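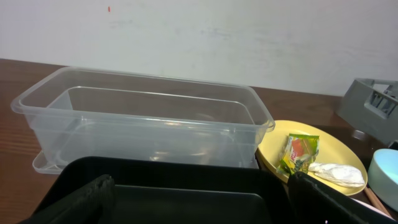
Stallent Workshop Notes, Unit 3
Learning long table jobs from demonstrations
Notes by Ruby-Lee Pryor, revised 15 October 2023

Last time we trained a policy on one short skill, and most of you got it working, which was great to see. This week we move to the job I like best in the whole course: clearing up after a meal with two arms. It sounds dull until you try it! There are plates, cups, bits of rubbish and spilled food, and each one wants a different kind of grasp.

The method

We use behaviour cloning with action chunks. The policy looks at the camera views and the joint positions, then predicts the next 35 actions in one go. We carry out the first 14, look again and predict afresh. Chunking keeps the motion smooth, and the early refresh lets the arms recover when something slides.
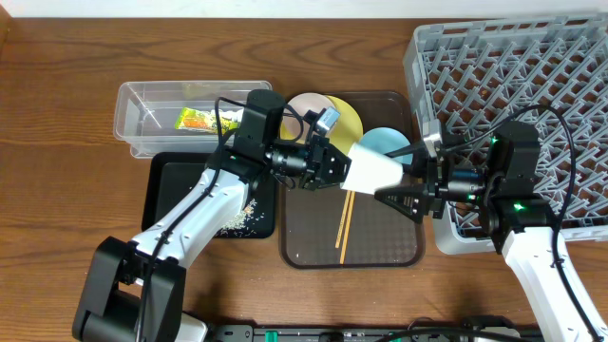
Two-handed steps are where the method really earns its keep. A single arm has to put an object down before it can change its grip, and on a crowded table there may be no clear spot to do that. With two arms you can work in the air. Take the white cup, held sideways by the left gripper with the right fingers reaching for its open mouth: each arm's next move depends on exactly where the other one is. For that reason we predict both arms' actions together, as one long vector. Raelene Rutherford tried splitting them into two policies in July, and her arms kept waiting for each other (very polite, no use at all).

Why wrist views matter

The head camera is good for deciding what to do next. It's much weaker in the last few centimetres, where the gripper itself gets in the way.

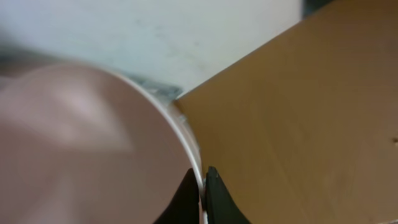
A wrist view fills up with one or two surfaces at that stage, and the policy has to work from edges and shading. Try masking the wrist input in your own runs and watch what happens to the grasps. Our Brustden set has 3805 demonstrations, and leaving out the wrist streams hurt thin rims far more than it hurt cups.

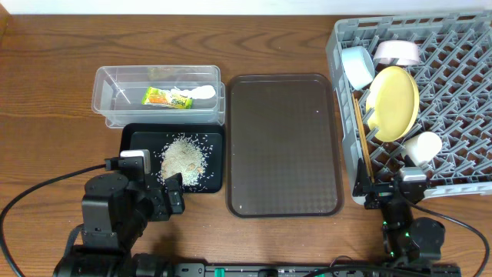
Dishes in the rack, rice still on the small black tray.

Scoring

Score each stage separately: dishes, rubbish, loose food. A single pass or fail hides nearly everything interesting. Loose grains are still our hardest stage, and I'd love to see somebody beat the Distum baseline on it.

For next class

Train with 3 different refresh lengths, keep the seed fixed, and bring your stage scores along with one clip of a failure you can't explain.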